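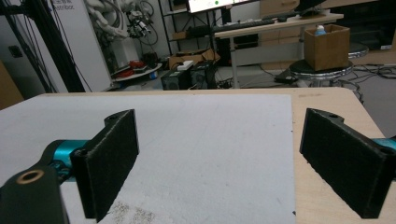
Two people can share one of these if they agree on the pads first, Larysa Stasiv reckons, and after a month with the Clusa hand gripper I'd say she has it about right. Pads are what you end up arguing over.

Workshop > Kit > Reviews

News Kit Reviews Back issues Subscribe

The Clusa is a hand-held gripper. You hold it, you do the job, it records what you did, and later a robot arm gets taught from that. Made by Piątek, sold through Zunska, 3326 for the full set with charger and case. Not cheap. Not silly either, for a thing that gets knocked against tables all day.

First impressions. Fingers are black, padded, with a soft felty face on them and mounting holes at the ends. Teal-blue housings behind. Handsome, in a power-tool sort of way. Weight is fine for the first hour. By the second my wrist was complaining and I'd started swapping hands, which the grip shape doesn't much like.

Setup took me most of a morning. The booklet skips a step between pairing and calibration — you have to close the fingers fully, wait for the beep, then open them again — and I only got it by ringing Nazar Bondarchuk at Zunska, who was patient. Reprint due in August, he says. Good.

In use it's nice. Light tabletop jobs went well, picking up, setting down, sliding things over a flat board. Thin stuff is harder. Playing cards, no chance. A teaspoon lying flat, maybe one go in three. The pads grip cloth beautifully and they also pick up fluff, so have a bit of tape handy and clean them more than you think you shoud.

Battery. Claimed 114 minutes, and mine got close on the first charge and a bit less after. Recordings drop onto a card, plain folders, sensible names, no account needed. Can't tell you how happy that made me.

Hryhorii Shevchuk has been running two sets in Clostolville since spring and is less keen. His complaint is the finger return, which gets lazy after roughly 800 cycles unless you oil the pivot. Mine hasn't yet. I've oiled it anyway.

Spare pads are 40 a pair. Steep for what they are, and the screws are tiny, and there are no extras in the bag. I lost one under a desk by lunchtime.

Would I buy it? For a lab or a college with a few people taking turns, yes. On your own at home, wait for the lighter version Piątek keep hinting at, or find somone to split it with. The case is very good, by the way. Proper latches.

We use cookies to keep this site working. Accept Manage settings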